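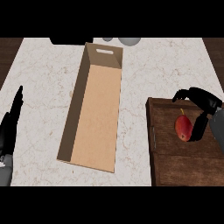

Mango on the board, box waiting on the marble, in the simulated kitchen.

Kitchen Notes: What I Brought Home from the Open Day

I went along to the Imberg open day on 3/15/26 mostly to keep my sister company, and I came home with a page of kitchen tips, which I did not expect from an afternoon of robots! They had a big screen showing a two-armed robot at work in a computer-made kitchen, and Roksolana Hrynyshyn, who was running the demonstration, very patiently answered my questions about fruit while everyone else asked about motors.

Clear the counter before you pack. The simulated counter had one open box with plenty of bare marble on either side of it, and I thought of my own, where the toaster and the mail and a bag of onions all crowd in together. I now push everything back to the wall first. It takes a minute and I knock over far less.

Put the fruit on a board. A mango will roll if you give it half a chance, and a board with a raised rim is a great help. Mine is an old Bunting, rubbed with oil every December (and again whenever I remember).

Pick it up by the sides. Roksolana said they spend a lot of time on how hard the fingers should close, and I went home and noticed that I squeeze. Cup the mango and lift. If you want to know whether it's ripe, press once near the stem, gently, and then leave it alone — all those thumbprints turn into brown spots by the next day.

Save your low boxes. A shallow cardboard one with a handle hole is lovely for ripening. Line it with a dish towel, lay the fruit in one layer, and keep it out of the sun. I fit 6 mangoes in mine, at about 400 grams each, and I wouldn't stack a second layer on top.

Darmawan Mangundap wrote in after my last page to ask about chilling them. Let them soften on the counter first, Darmawan, and then they can go in the refrigerator, where I like to use them up within five days.

Next time I'll get to the sticky drawer runners, and the Flasteo wax that several of you have been asking after.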